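작업 노트 / 포장·운반 쪽
2026년 9월 14일, 월요일
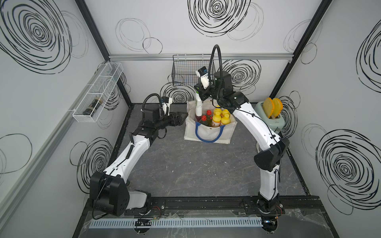 병을 담아 나르는 가방을 무엇으로 할지, 지난번부터 미뤄 둔 이야기를 오늘은 좀 적어 두려고 한다. 종이봉투는 병이 서너 개만 넘어가도 바닥이 불안하고, 플라스틱 상자는 튼튼하긴 한데 들고 계단을 오르내리다 보면 손가락이 먼저 항복한다. 그래서 결국 캔버스 가방으로 돌아왔다. 파란 밧줄 같은 손잡이가 달린 미색 가방인데, 노란 병들은 오른쪽으로 몰아 넣고 적갈색 병은 가운데와 왼쪽에, 초록 뚜껑이 달린 흰 병은 왼쪽 뒤에 세웠다. 흰 병이 제일 높이 올라와 있어서 뚜껑을 잡기는 편한데, 가방을 든 채로 문을 지나갈 때 그 키 때문에 어디 걸리지 않을까 하는 걱정이 조금 있다. 이건 들고 다녀 보면서 더 생각해야겠다.

넣는 순서에 대해서. 나는 원래 키 큰 것부터 뒤에 세우고 앞으로 오면서 낮은 것을 채우는 사람이다. 어머니가 장바구니를 그렇게 싸셨고, 나는 그걸 그대로 물려받은 것 같다. 그런데 Adeel Sial 씨는 같은 모양끼리 먼저 붙여 놓고 남는 자리에 나머지를 넣는 쪽이 훨씬 낫다고 한다. 처음에는 속으로 고개를 저었는데, 해 보니 같은 병끼리는 어깨 높이가 맞아서 서로 기대어 잘 버틴다. 모양이 다른 병 사이에는 어정쩡한 틈이 생기고, 걸을 때마다 그 틈에서 달그락거린다. 그래서 요즘은 두 가지를 섞는다. 같은 것끼리 붙이되 제일 큰 것은 뒤로. 이 정도면 서로 체면도 서고 좋지 않나 싶다.

손잡이 이야기도 빼놓을 수 없다. 밧줄 모양 손잡이는 손에 잡히는 느낌이 참 좋다. 납작한 천 끈은 무거워지면 돌돌 말려서 손바닥을 파고드는데, 둥근 손잡이는 그런 일이 덜하다. 다만 손잡이가 앞면으로 축 늘어져 있으면 가방을 급하게 집을 때 한쪽만 잡게 된다. 나도 지난주에 한쪽만 잡고 들었다가 가방이 홱 기울어서 깜짝 놀랐다(다행히 쏟지는 않았다!). 담을 때는 늘어뜨려 두어도 되지만, 들기 전에는 꼭 양쪽을 모아서 쥘 것. 새로 오시는 분께도 이것만큼은 제일 먼저 말씀드리자.

가방 후보에 대한 메모.
Clovine 것은 천이 도톰하고 입구가 잘 벌어져 있다. 바닥 폭이 조금만 더 넓었으면 하는 마음이 있다. 한 장에 3,000원이면 여러 장 두고 돌려 쓰기에 부담이 없다.
Vendindale 것은 안쪽에 칸막이가 있어서 처음에는 제일 기대했는데, 칸이 좁아서 굵은 병은 들어가다가 만다. 칸막이를 떼어 내면 괜찮을 수도 있지만 그러려면 굳이 이 가방일 까닭이 없다.
Prandeck 것은 아직 안 왔다. 오면 이 밑에 이어서 적겠다.

Mercy Langat 씨가 바닥에 두꺼운 종이를 한 장 깔아 보자고 했다. 천 가방은 바닥이 가운데로 처지면서 병들이 안쪽으로 쏠리는데, 종이를 깔면 평평해져서 병이 똑바로 선다는 것이다. 집에서 간장병을 나를 때 그렇게 하신다고 한다. 오후에 Chege에서 온 포장 상자를 잘라 한 장 만들어 두었다. 네 귀퉁이를 조금 둥글게 잘랐더니 천에 걸리지 않고 쏙 들어간다. 가위보다는 칼이 낫고, 칼보다는 칼 밑에 받침을 제대로 대는 것이 중요하다. 책상에 줄이 하나 갔다. 미안합니다.

꺼내는 쪽도 생각해 둘 것. 담을 때 아무리 예쁘게 담아도 꺼낼 때 손이 안 들어가면 소용이 없다. 빈틈없이 꽉 채우면 첫 병을 뽑을 때 옆의 병이 같이 딸려 나온다. 나는 손가락 두 개 들어갈 자리는 남겨 두는 것이 좋다고 보는데, Adeel 씨는 그러면 걸을 때 흔들린다고 한다. 둘 다 맞는 말이라 결론을 못 냈다. 작은 수건을 접어 그 자리에 끼웠다가 꺼낼 때 먼저 빼면 어떨까 하고 집에 오는 길에 생각했다. 내일 해 보겠다.

뚜껑은 담기 전에 하나씩 다시 돌려 볼 것. 눈으로 보면 다 닫힌 것 같아도 반 바퀴쯤 더 돌아가는 것이 꼭 있다. 예전에 끈적한 것이 가방 안에서 샌 적이 있는데, 캔버스는 한번 스며들면 찬물에 담가 두어도 자국이 남는다. 그 가방은 지금 걸레 담는 데 쓰고 있다.

남은 일
- 수건 끼워 보기, 얇은 것과 도톰한 것 둘 다
- 바닥 종이 여벌 10장 잘라 두기
- 계단 오르내리기를 50번 해 보고 손잡이 꿰맨 자리 살피기(나눠서 합시다, 제 무릎도 생각해 주세요)
- Prandeck 가방 언제 오는지 Mercy 씨가 전화해 보기로 함
- 11월 전에는 한 종류로 정해서 주문 넣기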